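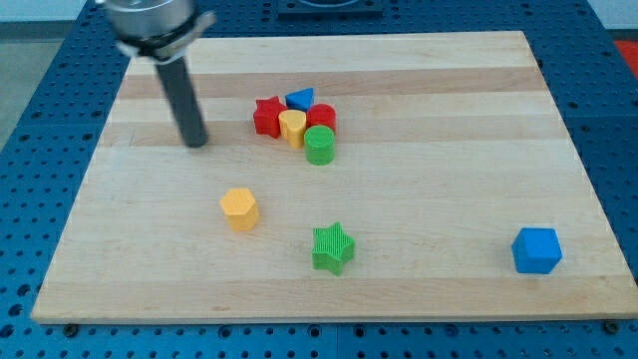

Fig. 2. Coloured blocks on the striped wooden board.

Session 2: Sorting by shape

Today we get to play with blocks, and I can't wait! Start with the red star and the little blue triangular piece near it. Do they go together? By colour, no. By corners -- well, count them and argue it out with your neighbour.

Run your thumb down the sides of your own set too, as texture is a perfectly good sorting rule (and my favourite).

For next time: read Thepsuriya's Rindard notes, page 565, and bring two sorting rules of your own -- odd ones welcome!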